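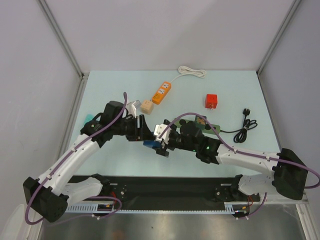

Juklow sells its two-arm recording kit to people who want to teach robots chores by doing the chores themselves, many times, through a pair of puppet handles. I bought ours in May for the workshop in Ukville and have now saved 729 demonstrations with it, so I feel entitled to complain. Most of them are plugs and cords, a subject I picked in a moment of optimism. The orange power strip gets laid down at a slant, the green one goes over by the right arm, and the red cube adapter sits out in the open where even I can find it with a gripper. The black cord is left in whatever tangle it likes. A model that has only seen tidy cords will learn tidy cords, and I have met my own desk drawer.

The arms themselves are good. They go where you send them, and the lag between handle and gripper is small enough that you stop noticing after the first morning. The purple cables clipped along the outside look like an afterthought, but they've stayed put. The slotted rail at the front of the base is handy too, though I'd have liked a second one.

The gripper fingers are my main gripe. They hold a cube adapter nicely. They hold a thin cord the way I hold a grudge, tightly and at the wrong angle. I recorded 318 cord attempts and threw out more than 30 for fumbles before Yolandi Mahlangu pointed out that a fumble followed by a decent recovery is worth keeping. She was right, and I had already emptied the trash.

Then there's the software, called Skusard. Recording is one pedal to start and the same pedal to stop, which sounds elegant until you lose track of which one you just did. I own a beautiful 3-minute episode of two arms waiting for me to finish a sandwich. Labels are typed by hand, with no undo. Export worked the first time, and I'm still suspicious.

Compared with the Nouri kit I used before, setup is faster, the manual is worse and the handles are much kinder to the wrists. Buy it if you have patience and a lot of table. Skip it if you want force readings, as you won't get any.

Four stars. I'd take one off for the pedal, but I already have.

Posted 9/24/22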